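Codgate Community Workshop – Gripper Build, Progress Thread

Codgate Community Workshop @codgateworkshop
This thread records the current state of the two-finger gripper build. Members have asked for one place where the design decisions and the settings are written down. Posts will be added in order, and comments are welcome under any of them.

Codgate Community Workshop @codgateworkshop
The aim of the build is modest. We want a parallel-style gripper that a member can make at home with hand tools and a small printer, and that can pick up ordinary packaged goods without crushing them. Cost and ease of repair come before speed.

Codgate Community Workshop @codgateworkshop
The design in use is the third revision, known in the workshop as Kwon. The first revision used a rack and pinion and jammed whenever dust reached the teeth. The second used a single pivot per finger, and the tips rotated as they closed. Both sets of drawings remain in the shared folder for reference.

Codgate Community Workshop @codgateworkshop
Kwon uses a linked finger on each side. The linkage keeps the pad facing the object through most of the travel. It is not perfectly parallel at the wide end, and members planning to grip large boxes should test this before committing to a finger length.

Codgate Community Workshop @codgateworkshop
On printing: the links should be laid flat on the bed. Links printed upright split along the layers at the pivot holes during our June trials. We now use 20 percent infill for the body and solid walls around every hole.

Codgate Community Workshop @codgateworkshop
On pins: metal pins have replaced the printed ones throughout. Printed pins wore quickly and introduced play at the tip. Holes should be printed slightly small and opened by hand with a drill bit held in the fingers. A power drill melts the wall and leaves the hole oval.

Codgate Community Workshop @codgateworkshop
On pads: soft pads are required on the inner faces. Bare printed plastic slides on glossy card, and tightening the grip to make up for this dents the box. Replace a pad as soon as its surface turns shiny.

Codgate Community Workshop @codgateworkshop
The grip trials use small retail packs with differing surfaces – glossy, matte, printed film and soft packets. Please do not substitute printed test cubes. The cubes are stiff and square, and a gripper that holds them well may still fail on a thin carton.

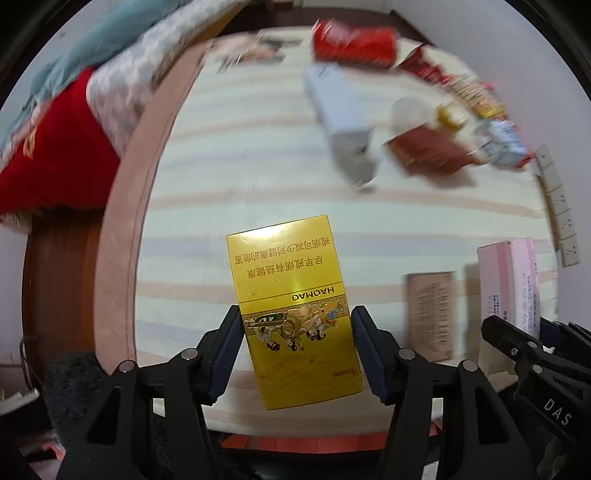 Codgate Community Workshop @codgateworkshop
Narrow cartons should be taken by the side edges, with the pads set level with each other. If one pad meets the carton before the other, the carton turns in the grip. This is corrected at the linkage and should never be corrected by adding force.

Codgate Community Workshop @codgateworkshop
Flat packets remain the weak point of the design. A packet lying flat on cloth gives the pads very little edge to work with. Approaching with the tips low and the fingers nearly closed gives the best result so far. A thin fingernail-style tip is being drawn and will be shared when it has been tested.

Codgate Community Workshop @codgateworkshop
A word on surfaces. A cloth under the objects is useful in that it lets the tips press down a little without scraping. It also moves. Smooth the cloth before each run and note in the log if it has bunched up, as a fold can lift a packet and make a poor grip look like a good one.

Codgate Community Workshop @codgateworkshop
On control: the drive board is the Lonix kit held in the workshop parts cabinet, running the standard sketch with our limits added. The closing limit is set in software, and a mechanical stop is fitted as well. Members building at home are asked to fit both.

Codgate Community Workshop @codgateworkshop
Current limiting took longer than expected. Our first setting was too cautious and the fingers stalled on their own friction. Cleaning the pivots and adding a drop of dry lubricant allowed us to leave the limit low. Please do the cleaning before changing any value in the sketch.

Codgate Community Workshop @codgateworkshop
Cables should leave the gripper at the rear and be tied down with enough slack for full wrist movement. Two of our early faults were traced to a connector that had been pulled halfway out. A printed clip for this purpose is in the folder under Tenomex, the working name for the mounting parts.

Codgate Community Workshop @codgateworkshop
On records: each trial sheet covers 12 picks. Please enter the object, the finger opening, the pad condition and the result. A pick is entered as successful only if the object is lifted, held and set down without a visible mark. Slips are to be entered too, including those that occur while setting down.

Codgate Community Workshop @codgateworkshop
The build is now at 14 completed sheets. Glossy cartons and small boxes are handled reliably. Soft packets are not, and we would not yet recommend the design to anyone whose main interest is in soft packets.

Codgate Community Workshop @codgateworkshop
Outstanding work: the thin tip, a quieter drive gear, and a clearer assembly sheet for the left linkage, which several members have put together in mirror image. The revised sheet will mark the outer face of each link with a raised dot.

Codgate Community Workshop @codgateworkshop
The bench is available to members on Monday evenings from 7 p.m. Those bringing their own gripper for adjustment should also bring its power supply and the version of the sketch it is running.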